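Feltavberg group passes halfway in its collection of hand movements

December 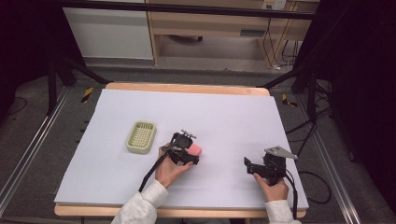
Everyday tasks, done by hand

The learning group at Feltavberg has now recorded 2,693 examples of simple table work, and it has passed the halfway point of its plan for the winter. The examples will be used to train a system called Koller, which should learn to move small household things with two arms.

The work is done by people. A person stands at the table with a black gripper in each hand and does the task with the grippers instead of the fingers. One of the current tasks uses a light green plastic basket and a small pink block, on a white foam board. The block must finish inside the basket, and the person may use the left or the right gripper to bring it there.

"At first your hands are very slow, and you drop many things," said Hadiza Oyelaran, who leads the collection. "After one morning it becomes normal. We keep the slow examples also, if the task was finished."

New rules for each session

Since the start of the month, every session has 49 examples of one task. Before this change a session had 100, and the group noticed that the movements became too similar near the end. People found a comfortable way to do the task and repeated it. Now the basket is moved to a new place on the board after each example, and the person changes the task after the session is complete.

Modupe Akinola checks the recordings in the afternoon. She removes those where the object leaves the table or where the signal from one gripper is lost. In the last check she removed 59 examples, most of them because of a loose cable that has now been replaced.

"It is not a bad number for us," she said. "I would like it to be smaller, but I prefer to remove too many than too few."

What comes next

The group will add softer objects in the new year, for example folded cloths and small bags. These are more difficult to record well - a cloth never lies the same way two times - and the sessions will probably be shorter.

A first version of Koller has been trained with the early examples, but the group does not want to publish results from it yet. A second training will begin when the winter collection is complete.

People who work in the building and would like to try a session can write their name on the list beside the door of the recording room. Sessions start at 9:30 in the morning, and the introduction is given in English.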